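Urquijo repair room to stay open through winter

February 21, 2020

The free repair room at the old Dodis store in Urquijo will stay open through winter, after the council agreed this week to extend its lease by 12 months.

The room opened as a trial and was due to close at the end of April. People bring in toasters, lamps, chairs, zips that have come off their track and anything else that can be carried through the door, and work on it at shared tables with tools from the cupboard. There is no charge, though a tin by the door takes coins for glue, thread and fuses.

Under the new lease the council will keep paying for power and water. It has also set aside $3000 for new benches and a second sewing machine. Hardware supplier Cimilix will give another $3000 in tools and parts over the same period.

The Dodis building dates from 1967 and was a furniture store for most of its life. It had been vacant for several years before the trial, and the council says the roof and wiring are sound enough for another year of use. A longer lease would need work on the rear stairs, which are closed to the public.

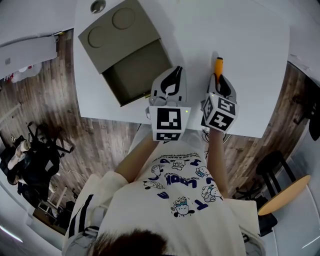 Opening hours will change with the new lease. The room now runs on Saturday mornings only, and from April it will also open on Wednesday evenings for people who work weekends. The evening session will be for small jobs that can be done at a table. Dress is whatever people are happy to work in, and an oversized T-shirt with cartoon dogs on it is as good as an apron for most of what gets done at a bench. Closed shoes are required in the back half of the room, where the larger tools are kept.

Furniture repairs will stay on Saturdays because of the noise. The flats next door share a wall with the building, and the council has asked that sanding and sawing finish by noon.

Electrical items can still be brought in, but anything with a mains plug has to be tested and tagged before it goes home. Microwaves, gas heaters and car batteries will not be accepted at either session. Items left behind will be held for a month and then sent to the tip shop on Dultico Road.

The sewing corner will move to the front window, where the light is better. People who want to use the machines should bring their own fabric and, if they can, matching thread. Basic colours are kept in the cupboard.

No booking is needed on Saturdays. Wednesday places will be limited to begin with, and a sign-up sheet will be put on the noticeboard at the Urquijo library at the end of March. Children are welcome at both sessions with an adult.

Parking behind the store is closed while the drain is being fixed. The nearest spaces are beside the library, and the Dultico Road bus stops across the street.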